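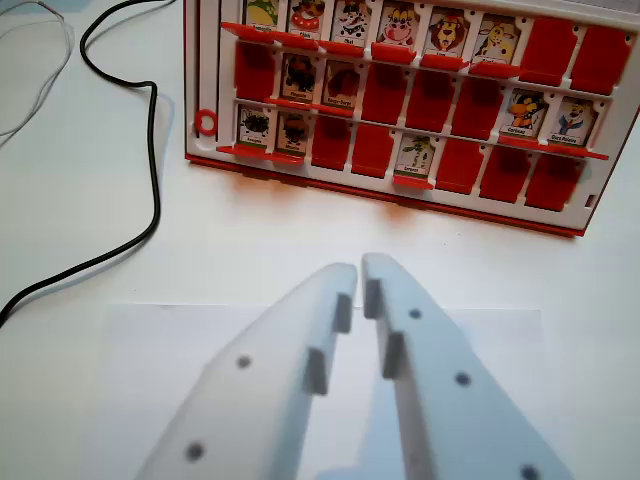

I have a Jamer arm on my desk and I'm trying to teach it to flip down single cards on a guess-the-face game board, the kind with little animals on hinged cards. I drive it by hand with the leader arm and record in Trollo. It has learned to reach for the board and tip a card over, but it often picks the neighbor of the one I wanted, and sometimes it pushes at a card that is already down. From the wrist camera the board sits up and to the right, with some cards standing and some showing only their red backs, and the top row runs out of view. The fingertips are already nearly touching when I line up, as I push the card and don't pinch it.

What I've done so far: 100 demos, all with the lion as the target. I started each one with a different mix of cards up and down and moved the board a little between takes. One wrist camera, no second camera. Each take is one card, then I bring the arm back to where it started.

When it works, it works well. When it misses, it's always by one card to the left or right, never by a row. Before I record more, I'd like to know if I should

keep doing the lion until it stops missing, or start mixing in other cards

add a camera that sees the whole board

slow down. I'm fairly quick with the leader arm and my takes are short

I'd also like to know what people do about the card that is already down. Should I record takes where the target is down and I do nothing? It feels strange to save a recording of an arm sitting still.

Biljana Omerović
asked in Arms and Grippers, August

Ognjen Kos

I would do the camera first. Everything else you listed is worth doing, but look at your wrist video from the last second before contact and ask if you could pick the right card from that alone. On my setup I couldn't. The cards are narrow, they all stand in the same kind of red and white slot, and once the fingers are close they hide part of the row you are aiming at. If a person can't tell from the video, more takes of the same video won't fix it.

Put the second camera on a fixed stand, high enough to see all three rows at once, and don't move it after that. Tape the feet of the stand down. I lost an evening of recording when mine got bumped and I didn't notice until I played the takes back. If the top row is out of view at your start pose, you can also raise the start pose until the whole board is in the wrist view. Costs you nothing except a slightly longer reach.

Then the lion. With one target it has very little reason to look at the picture on the card. It can learn "go to that spot on the board" and be right most of the time, and since you only nudge the board a little, "that spot" is nearly the same spot in every take. Your misses by one card fit that. The amount you moved the board and the width of a card are probably close to each other. Check it like this: leave the board where it is, swap the lion for another card if your cards slide out of their holders, and run it. If the arm goes to the old place, it learned the place.

For new takes I'd do it in this order.

Pick 20 starting layouts and write them down. A photo of each on your phone is enough. Include some where both neighbors of the target are up, some where both are down, and some with one of each. The ones with both neighbors up are the hard ones, so give those more takes than feels fair.

Use cards from all three rows, and the end cards too. The ends only have a neighbor on one side and the approach is a bit different.

Keep one way of pushing. Same side of the card, same height on the card, same fingers closed or nearly closed. If you push from the top on some takes and from the middle on others, it will do something in between, and in between may be where it slips.

Pause before contact. Bring the tips in front of the card, hold still for a moment, then push. You said you're quick. Being quick is fine on the way over and on the way back, but the lining up is the part you want it to learn, and in a fast take that part is only a few frames long.

Throw out takes where you went to the wrong card and corrected, unless the correction is clean. A small miss followed by a calm fix is useful. A take where you wobble between two cards is not.

On cards that are already down: yes, record them, but don't have the arm sit frozen from the first frame. Go to your lining up position, hold, and come back to start. It looks like a decision that way, and you'll see in testing if it is making it. I keep these to a small share of the set. When I had too many, the arm got timid and would hover in front of cards that were standing.

One more thing about how you tell it which card. If you're going to use more than the lion, each take needs the target written in the task text, and written the same way every time. "Flip down the lion" and "knock over lion card" should not both be in there. Trollo lets you edit the task text after recording, so you can fix old ones.

Trajkovski

Just record more. We had 900 takes for a drawer and it was great.

Biljana Omerović

Thanks both. Ognjen, I did the swap you suggested and it went straight to the old spot and pushed down the cow. So it learned the place. I've ordered a stand from Tusberg and I'm making the layouts now.

One follow up. My table is white, I have a sheet of white paper lying on it, and the fingers are white too. Does that matter, or is it only the cards that count?

Ognjen Kos

It matters a little for the fingers. White fingers over white paper are hard to make out when they're blurred up close, and the tips are the part you need. Take the paper away if it isn't doing anything, or swap it for a plain dark mat that reaches under the board, and then leave it there for every take and every test. Don't change it halfway through the set. I also put a strip of dark tape on the outside of each fingertip, well away from the part that touches the card.

Move the cables while you're at it. If a cable is in one corner in training and somewhere else in testing it usually makes no difference, but it's one less thing to wonder about when you're looking at a bad run.

Don't delete the lion takes. Fix their task text and try training with and without them. They only have the wrist view, so check that your training settings accept takes with a camera missing. Mine didn't, and I ended up redoing them with two cameras, which took less time than I expected.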